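About Mevard

Mevard prepares printed handouts and reading sheets for schools and evening classes. The office has two rooms and a staff of five. Fumiko Kubo handles layout; Cyprian Jakubowski handles paper, trays and dispatch.

Text is set in short paragraphs with wide spacing. Printed sheets are stacked, squared by hand at a desk and checked for order before boxing. The standard packet is 187 sheets – larger orders are split. 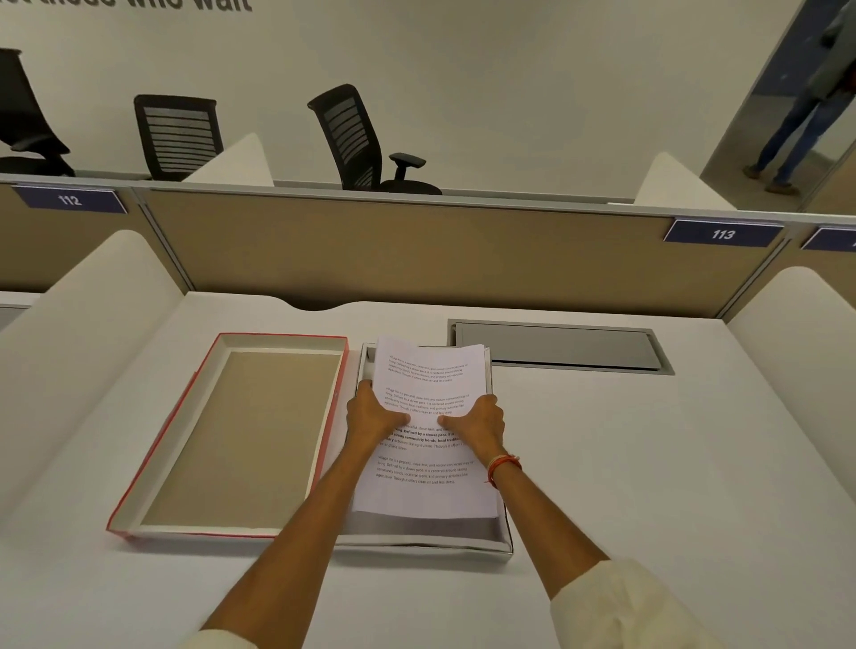 Paper tray and printed sheets, collation desk

Orders are logged under the Jedden numbering scheme, one number per packet. Last year the office filled 1,557 packets. Reprints use the same number with a letter added. Corrections to a text are accepted until noon on the day of printing; after that they go into the next run.

Stacks are pressed flat by hand before the edges are aligned. Stapling and hole punching are done on request.
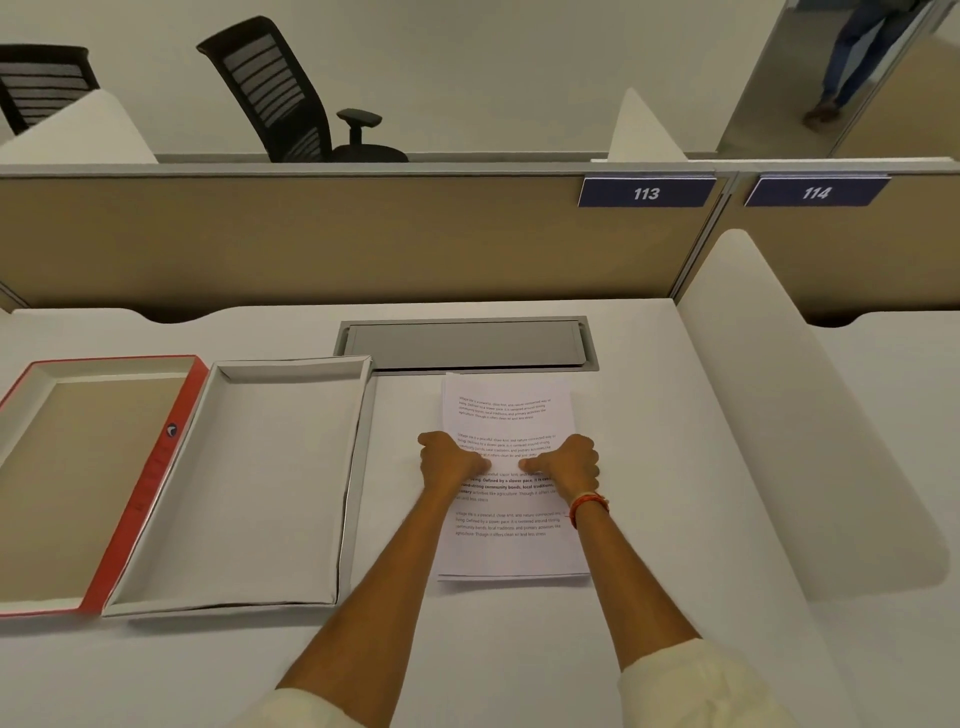

Oliwia Makowska writes that the packets reach her class in page order and that she would still like a heavier sheet for the top page. Cover stock can be specified on the order form, under Finishing.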